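## Sorting out the medicine shelf

Ours gets done twice a year, in January and again in April. Clear a table first and stand everything on it, because you can't judge a cupboard by peering into it.

Check dates before anything else. Anything expired goes in a carrier bag for the chemist, tablets and liquids alike. Don't tip them down the sink or put them in the bin. The one in Nolton takes them back at the counter.

Next, put like with like. Plain white bottles are the worst for mix-ups, so write on the lid as well as the side — a fine permanent marker does it, and the ink comes off later with a dab of surgical spirit.
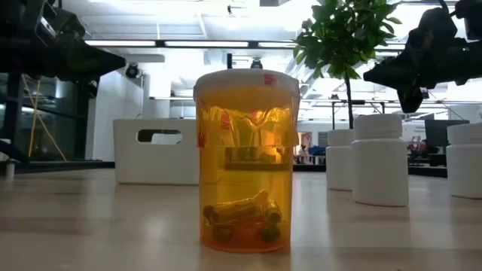
*Amber bottle and plain white ones, out on the table for sorting.*

Leave tablets in the container they came in. If a label is wrinkled or lifting, go over it with clear tape while you can still read it. Once you can't read it, ask the chemist before taking any.

Wipe the shelf with warm soapy water and let it dry fully. Keep the lot somewhere cool, high up and out of children's reach. The bathroom is too steamy.

Empty bottles with good lids are handy in the shed for panel pins and fuses. Soak the old label off first, and mark the new contents clearly.

Rohani Khoo, Prolitthorpe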